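Gengate packing hall, staff meeting on the new arms
Thursday, June 27, 2019

Present: Áine Costello (chair), Bhupendra Nautiyal, Roxana Condori, Kusum Maurya (minutes). Apologies: Khrystyna Kobzar.

1. Sorting benches
Bhupendra reported that the arms on line 3 now handle up to 800 tubes a shift, and the evening team are delighted to be rid of the lifting! Roxana asked what happens to the packers' hours. Áine confirmed no contract changes before August, and said that anyone who wants to move to teaching the arms can do so on the same pay.

2. Teaching sessions
Roxana has really taken to the hand-held grippers and would happily do a whole day of it. She finds upright holds the most fun to teach, and spilt beans the fiddliest job by a long way.
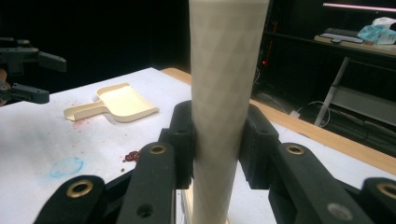
Kusum would like shorter turns, as her wrists ache by lunch. Agreed: swap every hour, with a proper break in between. Bhupendra to draw up the rota.

3. Any other business
Khrystyna sent a note asking for a second dustpan. Agreed, Áine to order.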